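8 May 2025
Laundry corner, entry 9

Put the partitions up again in the Gadeck bay. The light gray panels went in easily enough once I stopped reading the sheet that came with them. The corner has been squared twice and still has opinions. Caster on the foot of the L-shaped bar rolls when it feels like it. To do: find a wedge, or a brick, or a patient intern.

Basket is the cream plastic one with the brown woven rim. Lined it with a white bag, on the theory that socks go through perforated sides sooner or later. The Orkirden basket is back on the shelf, having lost a handle to a 375 g load of dish towels. I have written to Fletari about this and expect a coupon.

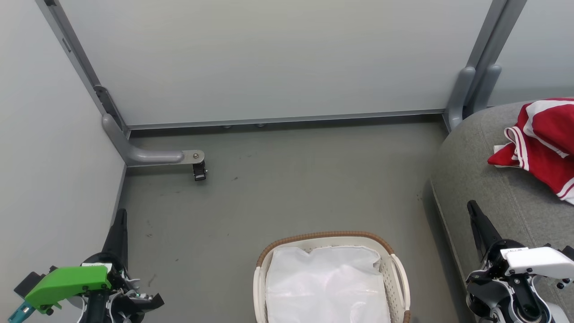 Murthy Household Goods Workshop / Textiles & Storage Group

Red garment with the white stripes is over the sofa, bunched up, the way clothes get left in every house I have ever lived in. Please leave it like that. Last week somebody folded it, beautifully, and I had to unfold it and then work out how a person drops a thing without meaning to. Took four tries.

Floor has scuffs near the left wall and a couple of dark specks farther out. Mopping is on the list below the wedge.

Budget line for the bay stands at 1240, of which 200 is for bags. We will not need 200 worth of bags. I said so in the meeting and was thanked for my input.

Next: same layout with the lid on the basket, if the lid can be found. Check behind the dryer first.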